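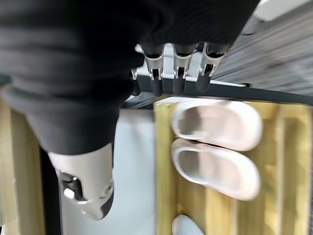 Zuleica Amaral wrote after the March issue to ask whether the hand sleeves on the Hullell cell need to come off every time the finger joints are inspected, or only when a fault has been logged. She added that the cell manual gives one answer in the section on daily care and another in the section on faults, and that her shift had been following the stricter of the two.

The manual is at fault, and the section on daily care will be corrected. For the daily check the sleeve stays on and is folded back toward the forearm until the upper joints of the fingers can be seen. It is removed fully at the scheduled service, after a logged joint fault, and when the sleeve itself is being replaced. Staff at Brarnis who have been removing it daily have done no harm to the hand, but the sleeves have worn sooner than planned. The stores record shows the cost of this plainly enough, and the order placed with Doležal for the current period has had to be enlarged.

The remainder of this item sets out the revised care routine for the cell, which handles footwear at a two-armed station with a shoe rack. It replaces the notice posted at the station and takes effect with this issue.

Before the shift

The arms are brought to the rest position and the drives are disabled at the control desk. Confirmation is given aloud to any second person at the station. No one is to reach toward the hands on the strength of the screen display alone.

Each hand is then examined from the fingertips upward. The technician looks at the pads for splits, lifted edges and embedded grit, and presses each fingertip lightly from the side to feel for play. A fingertip that rocks is entered in the log by finger number, counting from the thumb as one. Past entries have used "index," "first" and "inner" for the same finger, and Valentina Gallardo spent the better part of an afternoon reconciling them before the last service.

The joint slots and hinge openings are brushed with the soft brush kept at the station. Compressed air is no longer permitted on the hands. It drives lint into the joints, and the right hand had to be opened at the last service for this reason. Fluff from the carpet is the usual material found, followed by fibers shed by the sleeves.

When the sleeve is folded back into place, it should lie loose enough at the base of the thumb to allow full travel. A fold caught under the thumb housing produces a false contact reading and has been mistaken more than once for a failing sensor. The thumb is run through its range by the test routine, at low speed, before the cell is released.

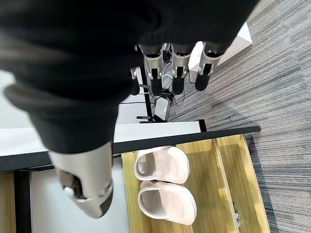
The same routine should be run for the remaining fingers, one at a time. The former practice of closing all of them together saved very little and made it impossible to tell which joint was responsible for a high motor current. The acceptance limit has been set at 200 on the service display. A reading of 191 was recorded on the right hand after its last cleaning and is taken as satisfactory. A reading of 219, recorded on the same hand before that cleaning, led to the work being carried out. Readings above the limit are to be reported to Bořivoj Pešek, and the hand is not to be used until he has replied.

Cables at the wrist

Most stoppages in the cell over the winter came from cables and very few came from motors. The bundle at the wrist must have enough slack for a full turn of the hand in either direction. It must also be short enough to clear the rack when the hand passes over the top shelf. These two requirements pull against each other, and the correct length is found by moving the wrist slowly by hand with the drives disabled and watching the loops.

Ties are to be snug and no more. A tie that leaves a mark on the cable jacket is too tight and should be cut and replaced. The cut end is trimmed flush; a sharp end will catch the sleeve. Any tie removed is to be accounted for before the drives are enabled again, and Zdislava Vondráček asks that cut pieces go in the lidded pot and be kept off the floor.

Floor cabling remains under review. A proposal from Dasstead for a raised cable tray was received and has not been accepted in its present form, on the ground that the tray would stand in the path of a person stepping back from the rack. A revised drawing is expected. Until then, power leads and adapters are to be kept behind and to the side of the frame, away from the place where the technician stands, and anyone who moves a plug is to write down which one.

The rack and the test footwear

The position of the rack matters as much as the condition of the hands. The shelves are held within a black metal frame, and the frame is the reference for calibration. Should it be nudged during cleaning, the shelf positions stored in the controller will be wrong even where the difference cannot be seen. After any contact with the frame, the technician runs the shelf check, which takes 30 seconds for each arm, and enters the result.

Slip-on clogs and slides continue in use as the test load. They are light and have soft edges that do not damage the pads when a grasp fails. They should be wiped with a damp cloth only. Detergent leaves a film on the foam, and for several shifts the cell was reported as having a weak grip when the fault lay in the footwear. Pairs are to be kept together in storage.
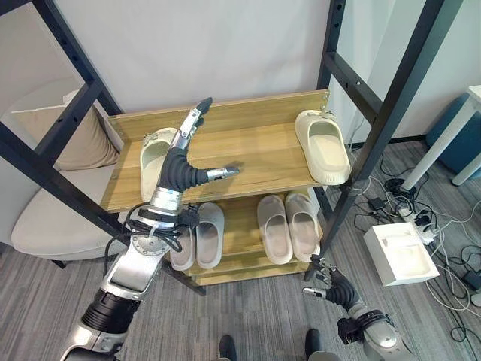
Records and responsibilities

Kamil Vondráček will hold the service log for both hands from this issue onward. Entries are to be made at the station at the time of the work, in ink, with the technician's full name. Photographs may be attached but do not replace a written entry.

The corrected pages of the manual will be placed in the station binder, and the superseded pages should be returned to the office so that they do not find their way back into use. Questions about the sleeve procedure may be addressed to Valentina Gallardo. Requests for replacement pads, sleeves and ties go to stores on the ordinary form, with the hand specified as left or right.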